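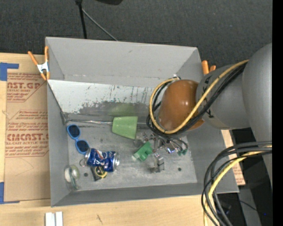 Page 4 of 50

Ondora Bin Picking Cell: Frequently Asked Questions

General

What is the Ondora cell?
Ondora is a tabletop picking package for labs and small shops. It has three parts: a hand that mounts on the end of your robot arm, a gray bin with slanted sides, and the Welevine software that plans the grasps. We sell it as a kit or as an installed service.

Does the kit include the robot arm?
No. Most customers already have one. If you don't, we can quote an arm with the kit, but it ships separately and has its own warranty.

What kinds of objects can it handle?
The cell is meant for mixed household and packaging items. A typical practice load has a plastic cup, a pair of sunglasses, a soda can and small pieces of hard plastic in the same bin. Dented cans and objects lying on their sides are fine. You don't have to sort or line anything up first.

What does it have trouble with?
Very thin metal parts lying flat on the floor of the bin, such as rings and rods, are the hardest. Clear and mirrored items come next. Expect more missed grasps on these, and test your own parts before you order. You can mail us a box of samples and we will send back the results.

Is there a weight limit?
Yes, 400 grams per object with the standard fingertips. Heavier objects may slip during a fast move.

Setup

How is the bin held in place?
With spring clamps on the rim. Use one on each side. The orange-handled ones are easy to find again on a crowded table. Bolting the bin down is possible, but you will want to take it off for cleaning.

What kind of table do I need?
Any flat, stiff table. Wood is fine. If the table rocks when you lean on it, fix that before you calibrate.

Can I leave the protective paper on my acrylic sheets?
Yes. Cast acrylic comes with printed brown paper on it, and the paper cuts down on glare next to the bin. Tape the corners to the table so the sheet can't creep. Blue tape comes off clean.

How should I route the cables?
Leave a loop at the wrist long enough for a full turn. Too short a loop pulls on the connectors, and too long a loop drags through the bin. Run the wrist through its full range by hand at low speed and watch the cables the whole way. Adom Boateng in our support office can look over your routing by video call if you are unsure.

How long does setup take?
Plan on one working day. Calibration itself takes about 50 minutes.

Use and care

The bin is getting scratched. Is that a problem?
Scuffs and streaks on the walls and floor are normal wear and do not affect the warranty. Replace the bin if a wall cracks or the floor no longer sits flat. The part number is BR-184.

Do the fingertips wear out?
Yes. Check them every Tuesday, or on whatever day you do your other checks. Change them when the surface feels slick. Spare sets come in packs of four.

Can I wash the hand?
No. Wipe the cover with a damp cloth and use dry air on the joints and wires. The bin can be washed with dish soap once it is off the table.

Ordering and support

Who makes the parts?
Bresero makes the hand and the bin. Khattak handles installation and repairs. One phone line covers both.

Can I try it before buying?
Yes. Loan kits go out for four weeks. You pay shipping both ways. Write to Fahad Usmani in sales with your arm model and a short list of your objects. The next loan kits are free in April.

See page 5 for software questions.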